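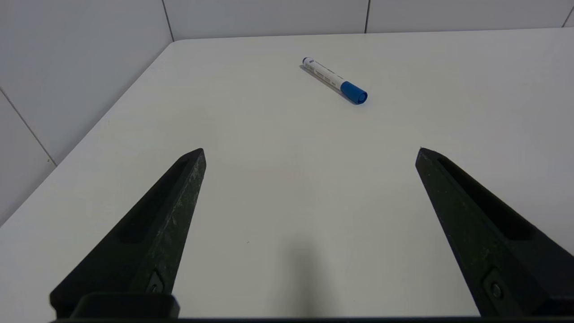
Jovville College, Department of Interior Design – Student Projects
The Table Against the Wall: A Study of a Shared Work Surface
Final report, March 16, 2022

Our project started in September with a complaint we kept hearing in the studio: there is never a clear place to work. We wanted to find out what happens when a table is kept for one job at a time, with nothing stored on it. The tiled room at the end of the Kisora building had a white table with rounded corners, and we got permission to use it for the whole project. We were thrilled, because the room is bright and the wall behind the table is all large white tile.

The rule was simple. You bring what you need, you work, you take everything away. The one thing allowed to stay was a marker for labeling drawings and samples. We picked a white one with a blue cap, and that turned out to be a great choice for this room. The barrel is almost the same color as the tabletop, but the blue cap catches your eye from the doorway!

What we recorded

Students signed up for sessions of 50 minutes. By the end we had 154 session sheets, far more than we had hoped for. Each sheet asked what the person worked on, what they brought in, how long it took to get started, and whether anything had been left behind by the person before. We also left a space for comments, and people really used it (one sheet had a full floor plan on the back).

What we learned

Most people started drawing or cutting within 5 minutes of sitting down. In the regular studio, the same students told us they often spent longer than that just moving other people's models. Several asked if they could book the table again the same week, so we set a limit of 2 sessions per person.

The matte top was popular. Tracing paper was easy to see on it and there was little glare from the window. The complaints were mostly about the color, as pencil smudges show up fast on white. We tried the Kisance cleaning cloths from the supply closet and they worked fine on pencil, less well on ink.

Having the table right against the wall was the part we argued over most. It keeps things from rolling off the back, but you can only work from the open sides, and pairs found that awkward. Our group still likes it there for solo work – a big model review needs a different table.

The marker

We did not plan to study the marker at all, but it showed up in so many comments that it deserves a section. People liked having it there. They labeled their samples before leaving, and the Niazi shelf, where finished samples go, is in much better order than it was last fall. A few asked for a cup or tray to keep it in. We tested a tray for a week and it filled up with erasers and paper clips, so we went back to laying the marker straight on the table.

Next steps

We would love to try the same rule on a second table, this time one in the middle of a room. We also want to redesign the session sheet, with more space for sketches and a clearer question about cleanup. Blank copies of the current sheet are in the folder by the studio door.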